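Workshop Practice, Unit 2: Bins, Shelves and Small Parts
Notes by Ruby-Lee Tapsell

Welcome back! Last time we sorted fasteners, and I promised you the fun half – brackets, strips and all the odd shapes that never fit a drawer. These notes go with the Pedeck shelving exercise, so bring them along in November.

Start with the bin. I love a plain blue plastic bin with a thick rim, and slotted metal brackets do very well in one. Lay the long pieces flat, or stand them against a side wall so the slots face you and you can tell one bracket from another at a glance. 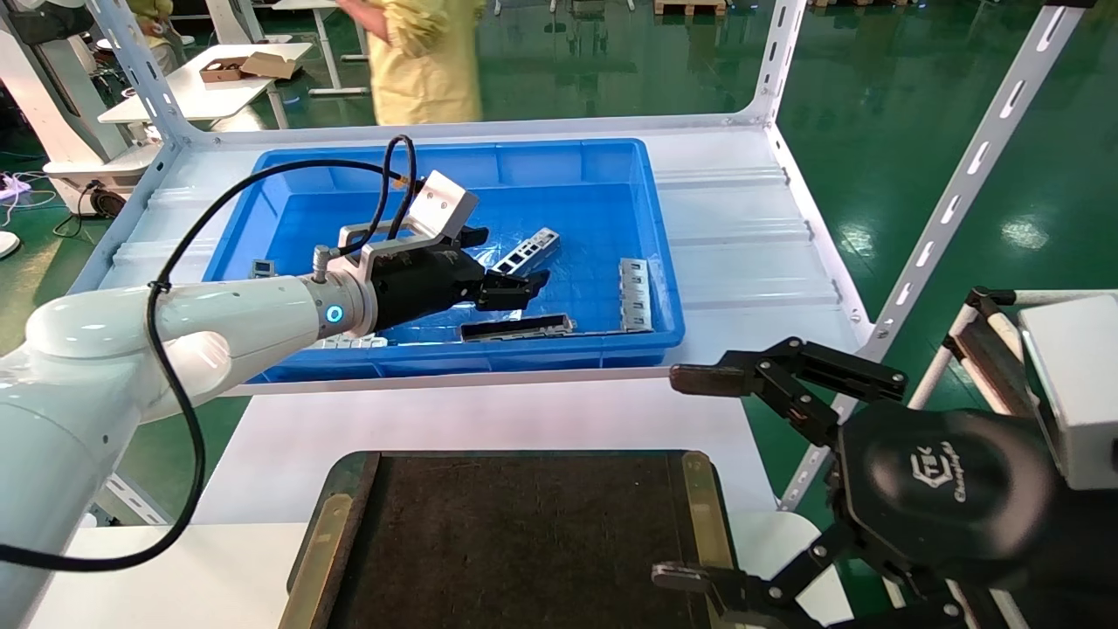

Small pieces drift into the corners. Before you sign a bin back in, run a hand along all four of them (gloves on, please!) and check under the long strips too. The Drerkville store has 566 bins on its list and almost 2,000 small parts, so a stray piece can stay lost for a whole term.

Open shelves and carts

A cart is for parts you're using today. Keep metal blocks toward the back, light plastic parts where you can reach them, and cranks and knobs on a lower shelf. Mats are great for stopping things from rolling, but they collect debris, so shake them out when you finish.
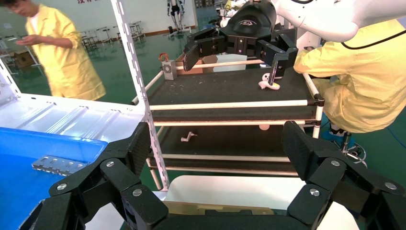
Tabletops and floor

Jericho Magbanua teaches this part, and his rule is simple: clear the table, then look down. Coil any cable that isn't in use and put it with its device. Small things get missed at this stage, like a black power adapter on a green floor, or a blue cable lying by a stool. Pick them up before you roll the stools back. 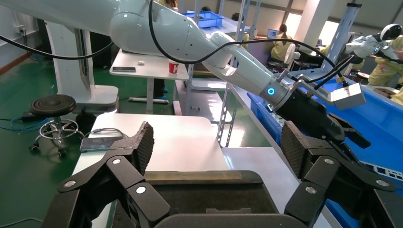

Labels come next, and I get excited about labels! We use the Zondley system: shelf letter, bin number, part name. Write the part name the way you'd say it out loud. A long blue bin gets a label at each end, so you can read it from either side of the bench.

For next session
Read Tsolakis, page 113.
Bring one part you can't name – we'll work it out together.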